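Ticket 204: Tower powers on, no picture, shuts off after a few seconds

Opened in July, last updated 4:20 p.m.
By the Sakmont repair bench
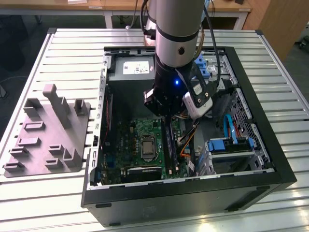
Reported problem: the owner pressed the power button in the morning and the fans came up, but the monitor stayed on "no signal." After a few seconds the machine shut itself off. It did the same thing on every try after that. The last change before the fault was a move from one desk to another in the Trorkano office, down a flight of stairs.

Status: resolved, waiting for pickup.

Log

Started with the outside. Swapped the power cord and the monitor cable for known good ones from the shelf. Same result. Tried a second monitor, same result. No beeps at any point, but I don't know if this case has a speaker connected, so I'm not reading anything into that.

Unplugged, held the power button down to drain it, laid the tower on its side and took the panel off. Pushed on both power connectors to the board. The main one felt solid. The smaller one near the processor moved a little when I pressed it, and the clip then clicked. Thought that was the answer. Plugged in again: fans on, no picture, off after a few seconds. So either it wasn't the answer or it was only part of it.

Took out the expansion card and tried the onboard video. No change. Left the card out for the next tests so there was less to think about.

Memory next. Pulled all the modules and put one back in the first slot. Fans came up and stayed up, and the screen showed the startup page. Shut down, added the second module, still fine. Added a third and the fault came back. Moved that same module to the first slot by itself and it started normally, so the module is good and the slot is the suspect.

Looked into the slot with a flashlight. There was gray lint packed at one end. Blew it out with canned air and brushed it with a dry soft brush, then wiped the module contacts with isopropyl alcohol and let them dry. Did the other slots the same way while I was in there. Put everything back and it started with all the memory showing in setup.

Ran the memory test for 2 full passes. No errors. Put the expansion card back, moved the monitor cable over to it, started again. Picture was fine.

Then did 4 cold starts with the plug pulled in between. All good. After that I stood the tower upright and did one more — a module that isn't seated well can behave with the case flat and fail once it's standing. It started.

Other notes

The clock had reset to the factory date. Replaced the coin battery on the board and set the time. The owner should check any program that depends on the date.

Startup order had also gone back to default and was looking for the optical drive first. Changed it back to the hard drive.

The installed system is 64-bit and loaded to the sign-in screen without complaint. I did not sign in and did not touch any files. The inventory program (Nurik) is the owner's to check.

No parts charged except the battery.

If it comes back

Try one thing before opening another ticket: unplug it, lay it down, open the side and press each memory module straight down until the end clips close. Don't force a clip with a screwdriver. If it still shuts off, bring it in again and mention this ticket number. I would want to look at the slot with better light, and possibly run the machine with that one left empty.

A similar fault is logged for the tower at the Tăng front desk. That one was the power supply, and it shut off at random times instead of right at startup, so I don't think the two are related.

Leaving this open until pickup — will close it then.

Sakmont Repair Bench | Contact the bench | © Sakmont | Back to top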